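WOOD AND MOISTURE -- HANDOUT 6
Movement in Service, Sawing Pattern, and Allowance for Movement

Read before the lab. Handout 5 (kiln schedules) is assumed. Bring the shrinkage table; it is not reprinted here.

6.1 Bound water and free water

Water in wood is held in two ways. Free water sits in the cell cavities and behaves much like water in a pipe. Bound water is held in the cell walls by hydrogen bonding. When green wood dries, the free water leaves first. The point at which the cavities are empty and the walls are still saturated is the fiber saturation point (FSP). For course work, take FSP as 28 percent moisture content unless a problem gives another value.

Above FSP the board loses weight but keeps its dimensions. Below FSP the walls give up water and the board shrinks. Moisture content (MC) is always stated on an oven-dry basis:

MC = (wet weight - oven-dry weight) / oven-dry weight x 100

Values over 100 percent are possible and are common in green sapwood of light species. Students who report these as errors in the lab lose marks for it every term.

6.2 Direction

Shrinkage depends on direction. Tangential shrinkage (along the growth rings) is the largest. Radial shrinkage (across the rings) is commonly a little over half of that. Longitudinal shrinkage is small enough to ignore in normal wood, though not in juvenile wood or reaction wood. The ratio of tangential to radial, T/R, is a better guide to warping than either number alone. A species with high shrinkage and a low T/R will move a lot and stay fairly flat.
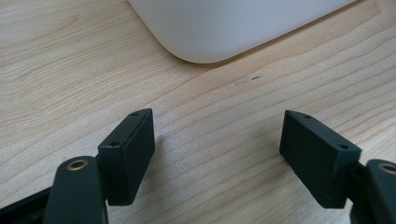 Plain-sawn boards have the rings more or less parallel to the wide face, so the width of the board is mostly tangential. Quarter-sawn boards have the rings near perpendicular to the face, so the width is mostly radial. Rift-sawn stock falls between the two. In practice a wide plain-sawn board will often pass through all three conditions from center to edge, and a single coefficient is then only an estimate.

Cupping follows from the same geometry. The face nearer the bark is closer to true tangential, shrinks more, and pulls the board concave on that side as it dries.

6.3 Estimating movement

Between 6 and 14 percent MC the relation is close enough to linear:

change in width = width x C x change in MC

C is the dimensional change coefficient for the species and direction. Use the tangential value for plain-sawn and the radial value for quarter-sawn.

Worked case. A solid plain-sawn panel, 20 inches wide, C = 0.0035, installed at 8 percent MC and expected to reach 10 percent.

change = 20 x 0.0035 x 2 = 0.14 inch

The panel needs a little over 1/8 inch of free travel across the grain. If it is fixed at one edge, all of the travel appears at the other. If it is fixed at the center, each edge takes half. State which case you are assuming. An answer without it is incomplete.

6.4 Equilibrium moisture content

Wood left in steady air settles at an equilibrium moisture content (EMC) set mainly by relative humidity and to a lesser degree by temperature. Heated interiors in a cold climate run low in February and high in August. The design figure is the seasonal swing. The annual mean is of little use, as it hides the swing.

Adsorption and desorption curves do not coincide. At the same humidity, wood that is drying toward equilibrium holds slightly more water than wood that is gaining. This is hysteresis, and it can be left out of the homework problems.

Film finishes slow the exchange. They do not stop it. A panel finished on one face only will respond unevenly and may cup, regardless of how it was sawn.

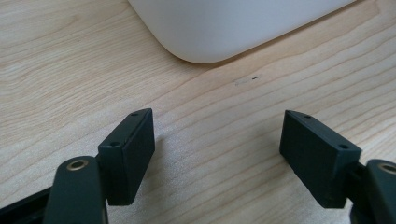 6.5 Sheet materials

Plywood is cross-banded: each ply restrains its neighbors, and in-plane movement drops to a small fraction of that of solid stock. The construction should be balanced about the center ply in species, thickness, and MC. Veneering one face of a stable core breaks that balance. A backing veneer on the opposite face restores it.

Rotary-cut veneer is peeled in a continuous sheet, and the figure is broad and wandering. Sliced veneer can reproduce the figure of plain-sawn or quarter-sawn lumber. Appearance of the face alone is weak evidence for what lies beneath it. Check an edge or the end grain before choosing a coefficient.

6.6 Discussion point carried over from May

The Talberg reading treats seasonal movement as a matter of joint design alone. The Moulin reading puts most of the weight on storage before assembly. Both are on reserve.
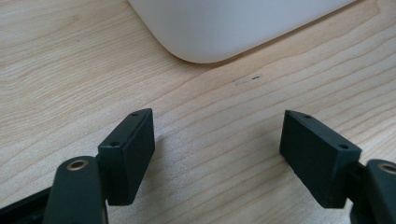
Atano objected that the two readings cannot be compared at all, as Talberg starts from stock already at shop EMC and Moulin does not, and asked whether a slotted fastener would have rescued the Moulin panels in any case. It would have prevented splitting. It would not have prevented the gap at the frame. Work out the gap for problem 2 both ways and bring the figures.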